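Round-Bottom Glassware on the Bench: Stands, Stoppers and Surfaces
Notes for talk, Saithong teaching lab, September 26, 2019

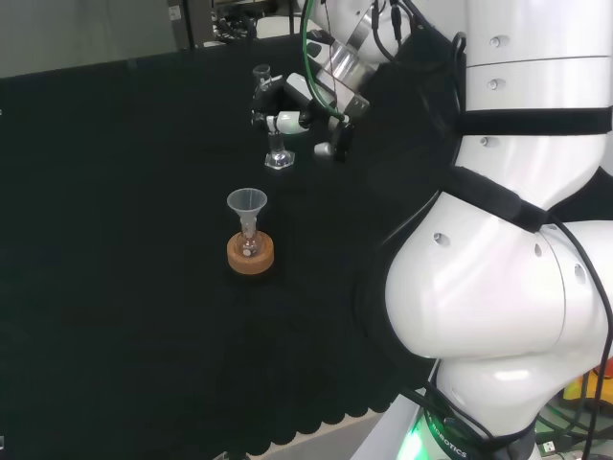 Start with the round-bottom flask. It has no flat face, so it needs a support whenever it is off the clamp. Cork ring is the default at Saithong. Rim contact should be continuous all the way around. Check by pressing lightly on the neck; any rocking means the ring is the wrong size or worn on one side.

Stoppers next. Clear glass, faceted head. Stand them on the head with the ground part up. Do not lay them on their side, they roll. Dark cloth under the work makes clear glass easier to find. Keep the cloth flat where glass is set down and let the spare length hang over the front.

Breakage figures, Damholm store: 1,032 pieces issued, 100 returned chipped. Pause here. Most chips were at the joint. Kanyarat Thepsuriya has the full sheet if anyone asks.

Setting down, in order: ring first, flask second, stopper last. One hand on the neck until the flask settles. Leave a hand's width between the ring and anything else.

Cork care: brush off, air dry, no solvent. Replace when the inner edge crumbles.

Sombat Wongsuwan takes the section on joint grease after this. Questions at the end of his part. Spare rings are in the second drawer, sorted by diameter.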